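Call for Participants: Wallet Payment Trial, Merchants and Regular Shoppers

Orken is looking for shop owners and everyday customers to try a token wallet before anyone decides whether it deserves a launch. The wallet is called Zidside. It lets a customer pay at the counter with a token named Jalus, and it pays the shop in dollars. At least that is the claim, and we have been hired to check it.

We are not part of the team that built it. We have sat through a lot of presentations about tokens that were going to replace cash by Christmas, and most of those tokens can't buy a sandwich today. So please don't apply if you are hoping to get in early on something. There is no presale, no bonus for bringing friends, and no reason to think Jalus will be worth more next year than it is now.
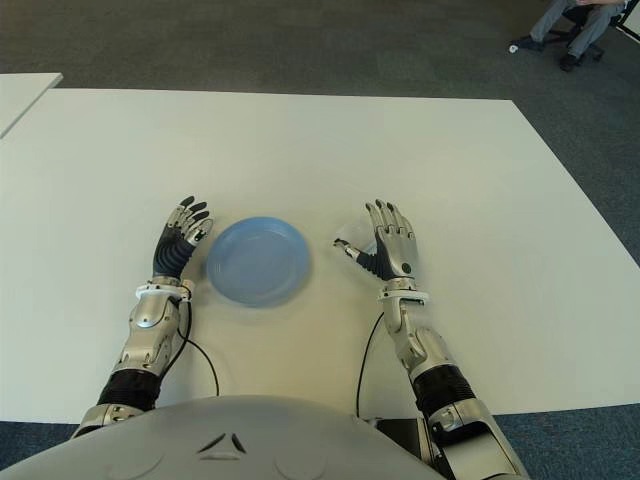

The trial runs for 44 days, starting in July. Every participant gets a test balance loaded by us. You never put in your own money, and you can't cash the balance out. We want to know how long a payment takes when there is a line, what a refund looks like, and whether the fee shown on the screen is the fee that gets charged. In the demo we were given, those last two numbers didn't match. The explanation we got was "network conditions." We'd like a better one.

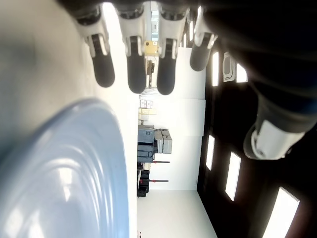
Who we need

50 shoppers and 2 small merchants. You should be over 18 and own a phone that still gets updates. Merchants need a working card reader as well, so we can compare the two side by side. Past experience with crypto is fine but earns you nothing extra. People who find the whole idea silly are very welcome, provided they will make the test payments and write down what happened.

What you get

Shoppers receive $90, paid by bank transfer when the trial ends. Merchants agree on a rate with us beforehand, in writing. Nobody is paid in tokens. If you quit halfway, you get half.

An earlier wallet trial, Xenos, closed with glowing survey results, and we have doubts about those. The survey only went to people who had finished setting up the app.

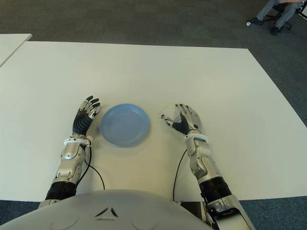
Chrysoula Vlachopoulos says she gave up on Xenos at the identity check, after the app turned down her driver's license, and never got a single question about it. She would take part again only if dropouts were counted.

They will be. Anyone who leaves gets a short exit call, and the reasons go into the report in their own words.

How to apply

Write to Jailson Aguiar at Orken with your town, your phone model, and a few lines on how you normally pay for things. Merchants should add what they sell and who handles their card payments now. Don't send ID or bank details at this stage. If a message claiming to be from us asks for a recovery phrase, it is a scam.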